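Home Notebooks Methods Equipment Contacts Log in

Search entries Go Advanced

Wednesday, June
Arsen Zinchenko

Carrier hold tests, Livmont box, second round. Writing this up at lunch before I forget which logger was where.

Question from the clinic side is still the same one. Vasiliu outreach nurses leave with a packed carrier in the morning, do home visits, and come back with whatever doses didn't get used. Can those go back in the fridge or not. Right now they get tossed if anybody is unsure, and they are unsure a lot. Want a packing layout that stays between 2 and 8 C all day with the lid opened the way nurses open it, not the way the leaflet opens it.

Setup: 100 dummy vials, water filled, same glass as the real thing. 11 Umness loggers in and between them. Packs are Brorkus gel, the flat ones. Conditioned on the bench until they sweat and the gel moves when you shake it. Last time I didn't wait long enough and the bottom row went under zero, so that whole run is junk, please don't quote it (it's still in the shared folder, I'll rename it).

Room held at summer setting. Fan off. Carrier on the cart not the floor, floor is colder and I kept fooling myself.

Run A, lid closed throughout. Boring, which is good. All loggers inside limits for the full 7 hours. Top center warmest as expected. Logger 4 read low the whole way but it also reads low in the ice bath check, so offset applied, note in the sheet.

Run B, lid opened on a timer, half a minute each time, one vial out. Top layer climbs and doesn't fully come back between openings. Middle is fine. Bottom is fine. The top corner nearest the hinge was the surprise, much better than the corner by the latch. Guess: people lift the lid from the latch side and warm air rolls in there. Need to redo with carrier turned around to see if it's the lid or the room.

Run C same as B but with the foam pad left on top of the vials and folded back only at one corner. Big improvement. Top layer stayed in. The pad is the cheapest thing in the whole kit and half the carriers at the clinic have lost theirs. Asked the nurses where they go, answer was "car trunk".

Run D was supposed to be C with packs straight out of the freezer, to show the clinic what freezing looks like. Stopped early. Two loggers against the side wall dropped below zero before I'd even sat down. Point made. This is the one I'd worry about more than warm, honest. The freeze sensitive products don't necessarily look any different afterwards and the dose still gets given. Warm gets noticed, cold doesnt. Put this first in the memo, ahead of the lid stuff.

Logger trouble. Umness units buffer fine but the clock drifts if you swap the battery and don't resync. Lost an hour figuring out why 9 seemed to warm up before the lid opened. It didn't. Resynced everything, reran the overlap, matches now. Add to checklist: sync AFTER battery.

Shake test. Did a few on the old expired stock the pharmacy gave us, one frozen control and one never frozen, side by side. Control settles fast with a clear band on top, the other stays cloudy. Easy to read when they're next to each other and not easy at all when you only have one in your hand, so the nurses should not be doing this alone in a driveway. Pharmacy only.

Paper side. Went back through the clinic's return slips for the spring, 52 of them. Plenty have the out time and no back time. Some have a temp written down with no minus sign or plus sign, and for a dose that might have frozen that matters quite a lot. One just says "ok". Suggest a slip with boxes: time out, time back, min, max, initials. Nothing else, they won't fill in more. Also the min/max button on the display thermometer has to be cleared in the morning or you're reading yesterday.

Not our call whether returned doses get used, that's pharmacy. We supply curves. Keep the wording of the memo on that side of the line, last one drifted.

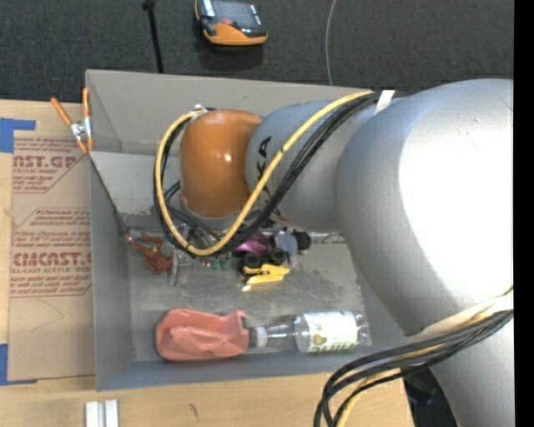
Repacking order for the next round, so the vials stop getting warm on the bench before the run even starts. Fridge, then straight into the carrier, packs already in and sweating, pad on, lid. Last time I had the vials spread all over the cart while hunting for logger 6 and the start temps were all over the place. I want one open container to stage the loggers and empty racks in, something rectangular like the gray bin on the light wood table under the arm, no lid, so I can see straight down into it and grab by number. Tape labels on the rim. Vials do NOT go in it, it's for the dry stuff only.

Still to do
- rerun B with carrier rotated
- run C again w/ a pad cut from the thinner foam, see if thin is enough
- order Brorkus packs, two are leaking at the seam
- calibration point at 5 C as well as ice bath, only having zero is thin
- ask Vasiliu for one carrier off the actual car, dented and all. Ours is new and the lid seal is probly better than anything they have
- rename the junk run!!

Car test. Would like to put a loaded carrier in a parked car for an afternoon, trunk vs. back seat footwell. No vials anybody would miss. Need a sunny day and someone's car, mine has no trunk. Expect trunk to be bad but I'd like the curve and not the opinion, because the clinic instructions currently say trunk.

Memo draft is in the folder, first page only. Plots have the right axis now. Colors are still awful, logger 2 and logger 8 are the same green, will fix. Left the charger for the Umness dock on the windowsill, bring it back if you borrow it.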